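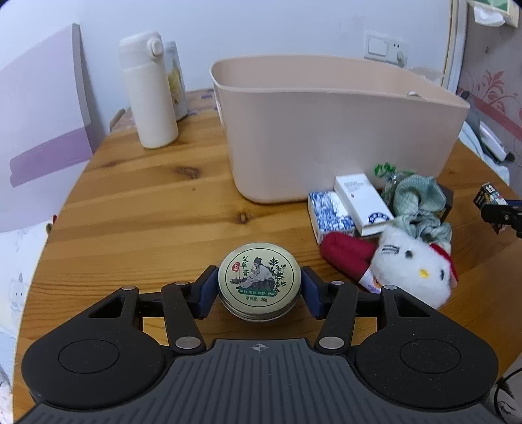

Varent Publishes Handling Rules for Hand-Held Grippers

DRADTHORPE, 22 April 2020 - Varent today released the Cirari Code, a set of good-practice rules for people who record household handling tasks with hand-held grippers. It has 64 clauses. Readers who admire brevity are directed to the summary, which has 3.

The first asks operators to close both pads on opposite sides of an object and stop when it is held. Squeezing harder to be sure is a fine approach to lemons. The code sets out separate guidance for round tins, small printed boxes and anything with a lid. 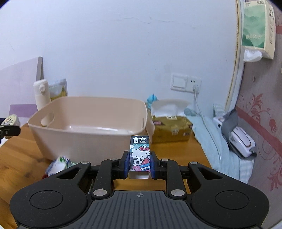

Cardboard gets the sternest section. A box held upright should be gripped by its sides, with the printed face left clear, and retired from use once its corners give up. Operators may record for up to 90 minutes before a break, a limit the drafting group reached after a meeting that ran considerably longer.

The second summary rule covers tabletops: leave ordinary clutter where it is. Tidying up between takes counts as a change of setup and must be logged. The third concerns the log, and is as exciting as it sounds.

Lo Presti, which tested the draft at its own benches, will adopt the code in June. Printed copies are free from Varent's Dradthorpe office. Comments are welcome in writing, preferably short.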